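Why I gave up on cups and bought a kitchen scale

I know, I know, half the internet has already told you to weigh your flour. I ignored them all for years, mostly out of stubbornness and a drawer full of measuring cups I'd been dragging from apartment to apartment since college. 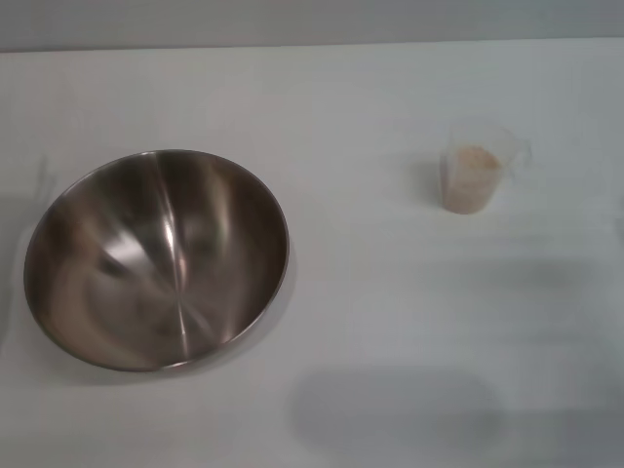 My sister says weighing flour takes all the fun out of baking and she'd sooner buy her bread at the store. She told me this over the phone while I was elbow deep in dough, so I couldn't hang up on her! And I do get it. She bakes by feel, she's good at it, and her biscuits put mine to shame. I bake by feel and I get a doorstop.

So back in March I had a run of truly sad sandwich loaves. Same recipe every time, the one off the back of the Poirier bag, and every single loaf came out different. One was gummy in the middle. One rose beautifully and then caved in while I was answering the door. I blamed the yeast, then the oven, then the weather (it was raining in Catham, it is always raining in Catham).

Then one night I borrowed my neighbor's scale and weighed the flour I'd scooped out for a double batch. The recipe wanted 976 grams. I was over by 200! No wonder it was like kneading a couch cushion.

I ordered my own the next morning. It's a Ketitz, the flat kind, and it lives on top of the fridge. The button that switches between ounces and grams is on the bottom, which drives me nuts — you have to take everything off and flip it over. But it turns on fast and it doesn't shut itself off while I hunt for the salt, and my neighbor's did that constantly.

Bread is so much better now. Cookies too, although I still eyeball the chocolate chips and I always will. Fewer dishes in the sink, which I wasn't expecting to care about as much as I do.

Things I still don't weigh: vanilla, baking powder, anything under a tablespoon. The scale can't make up its mind with tiny amounts, it just sits there blinking between 8 and 9 while I add more and more cinnamon.

Next up is my grandmother's coffee cake, and the card says "butter, enough." Wish me luck with that one.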